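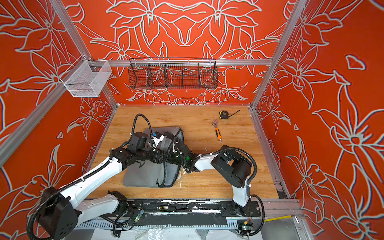
Sorting the sewing corner before winter

October 7, 2019

Dear readers of the Midadcombe Sewing Circle letter,

Last month several of you wrote to ask how to keep a sewing place in order when the home is small. I am glad to write on this, although I must say that I am not a tidy person by nature. My mother was. She kept her buttons by size and by the number of holes, and I still find this a little too much.

I moved to Midadcombe in January, and the new apartment gave me one wall for my hobby. Before that I had a full room in Pirncombe, with two closets, and I filled both. So for me the first work was to give things away. I put all my fabric on the bed and I measured every piece longer than my arm. The total was 848 inches of cotton, and this does not include the wool, which I did not have the courage to measure. I decided that each piece must have a plan. If I could not say what it would become, it went to the bag for the school. Two bags went. I regret only one green check, which would have been right for a child's coat.

After this, the rest was easier. I will tell you what works for me, and please take only what is useful for you.

Fabric. I fold every piece to the same width, using a piece of cardboard as a guide. I wrap the fabric on the cardboard, then I pull the cardboard out. The pieces stand in the drawer like books, with the fold up, so I see all the colors at once. When they were lying one on another, I always used the top three and forgot the others. I write the length on a small paper and pin it to the corner. Please use a pin that does not rust! I lost a corner of a good linen this way.

Thread. I keep the spools out of the sun. Old thread becomes weak, and you notice it only when the seam opens at a wedding (it was not my wedding, and the lady was very kind). To test it, take a piece as long as your hand and pull. If it breaks with almost no force, use it for basting or throw it away. I threw away 16 spools in one evening, some of them from my first sewing machine.

Patterns. Paper patterns are my weak point. The envelope never closes again after the first use, everybody knows this. Now I put each pattern in a large plain envelope and I glue the front picture on it. On the back I write the date, the size, and what I changed. This last one is the most important. I have made the same pair of trousers three times, and three times I discovered at the end that the back is too short for me. Since I write it down, it did not happen again.

Small tools. Everything that I use each time must be where my hand can reach it while I sit. For me these are five things: the small scissors, the seam ripper, the chalk, the thimble and the measuring tape. Other tools can be far. The rotary cutter I put high, as my sister's children visit often and they are fast.

Scraps. Here I do not agree with many books, which say to keep every piece bigger than a playing card. I kept them for years and I made from them one pillow. Now I have one bag for scraps, and when it is full I must either sew from it or empty it. The shelter in Pirncombe takes clean cotton scraps for filling the dog beds, but please cut off zippers and buttons first.

A few of you asked about the cabinets from Triltov. I did look at them in the Sharifi store on the hill road. They are well made and the drawers close softly, but the one with the folding table costs 1095 dollars, and this is more than I paid for my machine. The lady in the store told me that there is a smaller one coming, without the table. If I see it I will write the price in the next letter. For now I use an old dresser, and I lined the drawers with wallpaper left from the hall.

One question I could not answer. A reader wants to know how to take the smell of mothballs from wool which was stored for a long time. I have tried fresh air on the balcony, and also vinegar in the last rinse, and both help a little only. If you have a method that does not damage the wool, please send it and I will print it.

For the next meeting, please bring your own extension cord, as the tables will be farther from the wall than last time. We will cut the linings for the winter bags. The outer fabric should be washed and ironed at home before, otherwise we lose the first hour on this. Beginners can borrow shears from the box by the door, and they must return to the box at the end. Two pairs are still missing from the spring.

With warm regards,
The editor of the letter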